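Onditz > Company > About us

About Onditz

Updated August by Lorraine Furnival

Onditz sets up and maintains supply rooms, utility corners and shared storage in small commercial premises. Our clients are offices, clinics, training rooms and light workshops, most of them in and near Okdale. We supply shelving, decide with the client what goes on it, label it, and come back at agreed intervals to sort it, wipe it down and restock it. We also look after the floor the shelving stands on, which in most of these buildings is carpet tile.

The company has 12 employees and looks after 80 sites. Clive Wragg and Kelly Fairclough started it as a shelving installation business. The maintenance side was added when Clive Wragg noticed that return calls were mostly about what was on the shelves. Units that had been put up square and level were full of things no one on site could name, and the client wanted more shelving to hold them. Sorting the existing stock usually removed the need for the second unit. Maintenance is now the larger part of our work.

What we install

Our standard unit is open wire shelving on four posts. Wire has three properties that matter in a supply room. Air passes through it, so a damp cloth or sponge dries from below as well as from above. Dust falls through the grid to a surface that can be vacuumed. The contents can be seen from a low angle without unloading the shelf. The drawback is that small items tip into the gaps, and bottles with a narrow base do not stand well. For these we add a liner or a shallow bin.

Shelf height is set on site, after the contents have been sorted. We start with the bottom shelf and work up. The bottom level takes bulky and soft goods: bags, cloths, sponges, boxes with spare stock. The middle level, between knee and chest height, is for items in use every day. The top level is for light items used a few times a year. Liquids go no higher than the middle shelf.

A unit placed in front of wall outlets needs more planning than one on a blank wall. We record the height of each outlet and set the shelves so that a plug can be inserted and removed without moving stock. If an outlet is in regular use, the part of the shelf in front of it stays clear, and this is written on the room sheet. Door frames are handled in the same way. We leave enough clearance beside the frame for a person carrying a box to get through without turning.

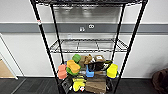
Wire unit with the middle shelf clear. Sponges, cloth and bags are on the bottom level.

How we sort a shelf

The same procedure is used on every site. It was written by Kelly Fairclough and has been revised twice.

1. Everything comes off the shelf and onto the floor or a table. Nothing is sorted in place.

2. Items are grouped by material first and by use second. Sponges and foam go together, then cloths, then rigid containers, then bags, then cardboard. Grouping by use alone tends to produce a large "general" pile, and the pile goes back on the shelf in the same condition it came off.

3. Bags are opened and emptied. A bag on a supply shelf very often contains other bags. Straps are folded inside so that they do not hang through the wire or over the front edge, where they catch on shoes and cart handles.

4. Lids are matched to containers. Lids without a container are held for one visit and then recycled. A loose lid may be kept as a tray under a sponge if the client asks for it. In that case it is listed as a tray.

5. Cardboard is checked for damp at the base. Boxes in daily use are replaced with plastic bins of the same footprint. Boxes of sealed spare stock stay as they are.

6. Cloths are folded in thirds, then in half, with the fold facing out. A folded stack can be judged at a glance. Crumpled cloths take more room and hide small items behind them.

7. The shelf is wiped and the items are returned, tall ones at the back. Anything smaller than a hand goes into a bin.

8. The room sheet is updated and clipped to a post.

A single unit takes one person most of a morning on the first visit. Later visits are shorter.

Color and labels

We use color to separate sponges and cloths by task wherever the client has no system of its own. If a system exists, we follow it, even where it differs from ours. Changing the meaning of yellow in a building where people have used yellow for years causes more errors than it prevents. Our own default is green for kitchen surfaces, blue for glass and desks, yellow for washrooms and pink for floors and skirting. Stock that arrives in other colors is assigned on the room sheet.

Labels go on containers and on the shelf edge. They are white with black lettering, in one size. The shelf label names the group ("sponges, green") and the container label names the contents. We do not print quantities on labels. Quantities change, and a label with a wrong figure on it is soon ignored along with the others.

Our label stock and printer ribbons come from Žukauskas, a family supplier we have used from the start. Liesl Tanner handles that account and keeps almost 4,000 blank labels in our own storeroom, on the second shelf of the unit nearest the door.

Floors

Carpet tile is practical under storage. A damaged or stained tile can be lifted and exchanged without disturbing the rest, and mixed shades of gray hide the difference between an old tile and a newer one better than a single plain color does. The weak points are the seams. Fine dust collects there, and a seam that has started to lift will catch the foot of a shelving post or the edge of a bin being pushed across it.

On each visit we check the seams by hand along the front of the unit and across the walking route to the door. Raised edges are pressed down with new adhesive. Tiles that have shrunk or curled are replaced from the spare stock held on site. We ask every client to keep at least 2 spare tiles of each shade. Tiles from a later batch rarely match in tone, so spares should be bought with the original floor.

Items standing on the floor are dealt with in a separate pass after the shelves. The rule is that the floor is a route and anything on it needs a reason to be there. For each item we ask whether it is in use, whether it has a place on a shelf, and whether it can be moved without lifting. Equipment that does belong on the floor is given a fixed position and entered on the room sheet. Lines of tape or cable are noted as well, with their color and direction, so that nothing heavy is set down across a cable. A cable that crosses a walking route is reported to the client. We do not reroute it ourselves.

Plastic housings with perforated or patterned panels need more frequent attention at floor level than smooth ones. They are cleaned with a soft brush first, then a barely damp cloth. Knobs are wiped around the stem by hand and left in the setting in which they were found.

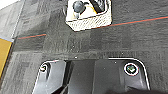
Who does the work

Clive Wragg is responsible for installation. He surveys each new room, draws the shelf layout and signs off the fixings. He trained as a cabinetmaker and still prefers a steel rule to a laser measure for anything shorter than his arm.

Kelly Fairclough is responsible for maintenance contracts and for the written procedures. Questions about visit schedules go to her.

Clive Fairclough runs floor care. He is the second Clive in the company, and mail addressed only to "Clive" is opened by whoever reaches it first. Please use the full name.

Liesl Tanner does purchasing, labels and the storeroom.

Lorraine Furnival answers the phone, writes the invoices and maintains these pages.

Working with us

A new contract begins with a survey, which is free of charge within Okdale. The survey covers room dimensions, outlet and door positions, floor type, and a written list of what is currently stored. No sorting is done at this stage. The client receives a layout and a price, and the price holds for one quarter.

Please do not tidy before the survey. A room that has been cleared for our visit gives us the wrong shelf heights. We need to see the room in its normal working state, with whatever is usually left on the floor still on the floor.

After installation, clients choose monthly or quarterly visits. Sites with a kitchen or a workshop attached are normally monthly. We arrive at 7:30 in the morning unless another time has been agreed, and we need access to a sink. Waste from sorting is removed by us, apart from electrical items and batteries, which stay with the client.

We do not move data cabling, open electrical equipment or dispose of documents. Papers found during sorting go into a closed box marked for the client.

A copy of the sorting procedure and a blank room sheet can be found on the Media page. Both may be printed and used without asking us.

Contact | Survey request | Media | © Onditz, Okdale | Back to top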